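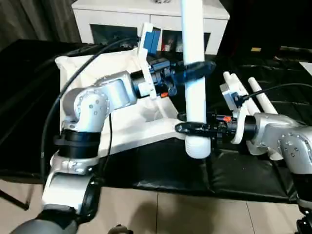
Putting the stools together

Well, the new stools have come at last, and I want to say a proper thank you to everyone who has asked after them since January. They are plain white plastic ones from Plaswood, sent flat with the legs separate, and they will live in the Mthembu Room for the sewing circle, the seed swap and anyone else who wants to sit down for a bit. We have 30 to build, so if you have an hour to spare and don't mind a bit of pushing and twisting, do come along!

Bohdana Lysenko put the first few together and has kindly passed on what she learned. Lay something soft or dark over the table before you begin (white plastic does show every mark, and the tables were only repainted last summer). Then turn the seat over so the hollow side is uppermost, and you can see what you're doing with the legs. 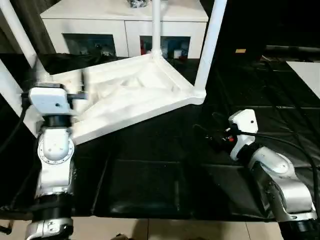
A stool on its side, legs in the air.

Don't press one leg all the way home before the others are started, says Bohdana. Get each of them a little way in, go round again, and only then lean on them properly.

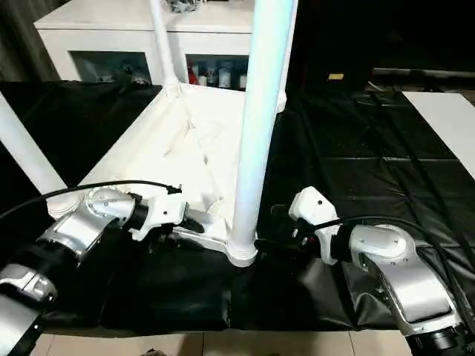
If a leg feels stubborn, take it out and give it a quarter turn before you try again, as forcing it can bruise the rim. When you think you've finished, set the stool down on the hall floor and give it a good wobble with your hand before you trust it with a person. Any that rock can go by the piano with a bit of tape on the seat, and we'll look at them together over a cup of tea.

The old wooden benches are going to the Zolness allotments, where I'm told they are already spoken for, and the empty cartons should be flattened and left in the porch.
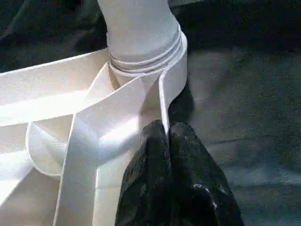

Do I need to bring any tools?

Just yourself, and perhaps a pair of gardening gloves if your hands are tender, as the legs push in by hand. We start at 3 in the afternoon and there will be cake.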